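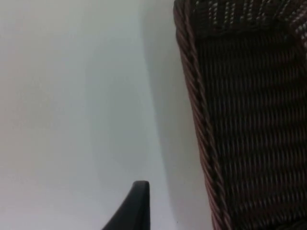

Clellcombe Community Garden
Home | Plots | Calendar | Minutes | Seed Swap | Contact

MINUTES OF THE APRIL GENERAL MEETING

Held in the upstairs room at the Grange. Called to order at 7:05 p.m. with Wichai Luangrath in the chair. 26 members signed in, our best turnout since the fence vote!

1. Minutes of the last meeting
Approved with one fix. The plot by the south gate is plot 40, and the March minutes had it as plot 14. Apologies to both plot holders, who got each other's mail.

2. Money
Balance stands at $1615 after the water bill. Plot fees are nearly all in. The seed swap brought in $200, every cent of it from baked goods and the raffle, which is wonderful. Members voted to put the whole $200 toward hose repair. Motion carried, no one against.

3. Water
The new timer on the east line is up and running and the beds out there look terrific. The west line still drips at the second joint. Two members will bring tape and a spare coupling to the next work morning. Please do not leave the sprinkler on the path side, it is washing the wood chips into the drain.

Question from the floor about rain barrels. Wichai has talked to Gririer, who supplied the shed gutters, and they can fit a downspout adapter for us. He will bring a price to the May meeting. Lots of interest in this one, and a long side talk about mosquito screens that the chair had to cut short.

4. Tomatoes
The Chareonsuk seedlings are ready to go out as soon as the nights warm up. For newer members, these are the small orange ones from Wichai's family seed, and if you have not tried them you are in for a treat. Two per plot to start with, then we see what is left. Sign the sheet on the shed door. Please label yours this year.

Somebody asked if they can go in a pot. Yes, a big one, and water it every day once it gets hot.

5. Harvest table
We are bringing back the share table at the front gate, from June on. Anyone with extra puts it out in the morning, anyone who walks by can take some. Baskets and trays with an open weave are best for greens and beans, and a cloth under the cherry tomatoes keeps them from getting stuck. Bring back what you borrow. Members were very keen on having herbs as well, tied in small bunches, and a chalkboard so people know what they are looking at. Sign-up for table mornings will go around by email. 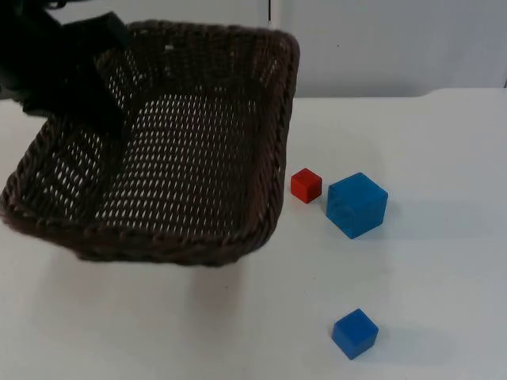

6. Compost
Bin two is finished and it is gorgeous stuff, dark and crumbly. Help yourself, one wheelbarrow per plot until everyone has had a turn. Bin three is now the active bin. No cooked food, no citrus, no cat litter (again).

7. Porkex
Our old rototiller, known to all as Porkex, started on the second pull last week to loud cheers. It needs a new belt. Approved. Anyone borrowing it must write their name in the book and fill the tank after.

8. Other business
Plot 26 is open and will go to the next name on the waiting list. The bean trellis workshop is on for next month, bring gloves and string.

Meeting closed at 8:20 p.m. Rhubarb cake followed.

COMMENTS (3)

beanpole_jo
Can I put my name down for the orange tomatoes by email? I can't get to the shed until the end of the month.

plot 9
So happy the share table is back!! I will have far too much chard.

R. in the west beds
It's the third joint that drips, not the second. I'll bring a coupling too.

We use cookies to remember your settings. By staying on this site you agree to this. OK | Read more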